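도마 한 장에서 시작하는 부엌

사비나 바브라의 부엌에 들어서면 누구나 도마부터 만져 본다. 손잡이도 없고 무늬도 요란하지 않은 나무 도마인데, 모서리를 한번 쓸어 보고 나면 손을 떼기가 싫어진다. 나도 그랬다. 커피가 나오기도 전에 도마를 세 번이나 뒤집어 봤으니까!

사비나는 작은 공방 카들레츠(Kadlec)에서 2년째 도마를 깎고 있다. 원래는 의자를 만들고 싶어서 들어갔다고 한다. 그런데 공방 주인 올드르지흐 신델라르시가 첫 달에 맡긴 일이 도마 모서리 다듬기였고, 그 일에 그만 푹 빠져 버렸다. “의자는 앉으면 안 보이잖아요. 도마는 하루에도 몇 번씩 내려다보게 되고요.” 사비나의 말이다.

나는 오랫동안 도마를 소모품으로 여겼다. 얇은 플라스틱 도마를 사서 칼자국이 거뭇해지면 버리고 또 샀다. 싱크대 옆에 세워 두면 미끄러지고, 양파를 썰면 도마째로 빙글빙글 도는 그런 물건 말이다. 그래서 묵직한 나무 도마 위에 칼이 처음 닿던 순간의 소리를 잊지 못한다. 탁, 하고 낮게 울리는데 그 소리만으로 요리 실력이 한 단계 는 기분이었다(물론 기분만 그랬다).

좋은 도마를 고를 때 사비나가 먼저 보는 것은 결이다. 곧고 촘촘한 결이 옆으로 길게 흐르는 판은 바라보기에도 편하고 손질하기에도 수월하다. 그다음은 홈이다. 가장자리 안쪽을 따라 파 놓은 가느다란 홈은 토마토나 복숭아를 썰 때 진가를 드러낸다. 홈이 너무 넓으면 빵 부스러기가 끼고, 너무 깊으면 닦기가 성가시다. 올드르지흐는 홈의 폭을 정하느라 겨울 한 철을 보냈다며 웃었다. 버린 판으로는 난로를 땠다고. 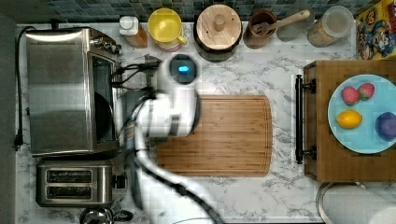

도마를 어디에 두느냐도 고르는 일만큼이나 재미있는 문제다. 사비나는 도마를 벽에 걸거나 서랍에 넣어 두지 않고 조리대에서 가장 넓은 자리에 늘 눕혀 둔다. 꺼내는 수고가 없어지면 사과 한 알도 제대로 깎아 먹게 된다는 것이 사비나의 지론이다. 집에 돌아와 따라 해 보니 과연 그랬다. 예전 같으면 껍질째 베어 물고 말았을 사과를 여덟 조각으로 얌전히 썰고 있더라.

가전이 많은 집이라면 순서를 조금 바꿔 보길 권한다. 보통은 오븐과 토스터부터 자리를 잡고 남은 틈에 도마를 끼워 넣는데, 사비나는 거꾸로 한다. 도마 자리를 먼저 정하고 팔꿈치가 움직일 만큼 옆을 비운 다음, 나머지를 바깥쪽으로 밀어낸다. 빵을 썰어 바로 구울 수 있게 토스터를 손 닿는 곳에 두면 아침이 훨씬 느긋해진다. 오븐은 문을 열어도 도마에 걸리지 않는 방향으로 놓는다. 전기 코드는 칼질하는 쪽으로 넘어오지 않게 뒤나 옆으로 돌린다.

나무와 스테인리스, 그리고 대리석 무늬의 조합도 이야기하고 싶다. 요즘 부엌은 희고 반짝이는 면이 많아서 자칫 차가워 보이기 쉬운데, 중간 톤의 갈색 도마 하나가 들어가면 신기할 만큼 분위기가 누그러진다. 회색 줄무늬가 불규칙하게 흐르는 흰 상판에는 결이 곱고 차분한 나무가 잘 어울린다. 무늬와 무늬가 다투지 않기 때문이다. 올드르지흐는 손님이 도마를 주문하면 상판이 무슨 색인지부터 묻는다. 크기는 그다음이다.

크기 얘기가 나온 김에, 나는 가로 40센티미터를 추천한다. 대파 한 대를 반으로만 접으면 올라가고, 수박 반 통도 거뜬하다. 더 큰 도마는 멋지지만 설거지통에서 애를 먹는다. 우리 집 개수대에서는 한쪽 귀퉁이가 꼭 밖으로 나와 바닥에 물이 뚝뚝 떨어졌다.

손질은 생각보다 단출하다. 쓰고 나면 미지근한 물에 부드러운 솔로 결을 따라 닦고, 마른 행주로 훔친 뒤 세워서 말린다. 다 마르면 다시 제자리에 눕힌다. 표면이 푸석해 보이는 날에는 도마용 오일을 얇게 발라 하룻밤 둔다. 식기세척기는 금물이고, 물에 담가 두는 것도 안 된다. 김치처럼 색이 진한 재료를 썰 때는 판을 먼저 물로 한 번 적셔 두면 물이 덜 든다. 마늘 냄새가 남았다면 굵은소금을 뿌리고 레몬 반쪽으로 문질러 본다. 부엌에 퍼지는 향 때문에라도 해 볼 만하다!

공방을 나서기 전 올드르지흐가 자기 집에서 쓰는 도마를 꺼내 왔다. 가운데가 살짝 패고 한쪽에는 비트 물이 든 자국이 있었다. 4월이면 한 번씩 사포로 면을 고르는데, 그 자국만은 남겨 둔다고 했다. 딸이 처음으로 혼자 수프를 끓인 날 생긴 얼룩이라고 한다. 나는 그날 주문서에 이름을 적었고, 내 도마는 지금 사비나의 작업대에서 모서리를 다듬는 중이다.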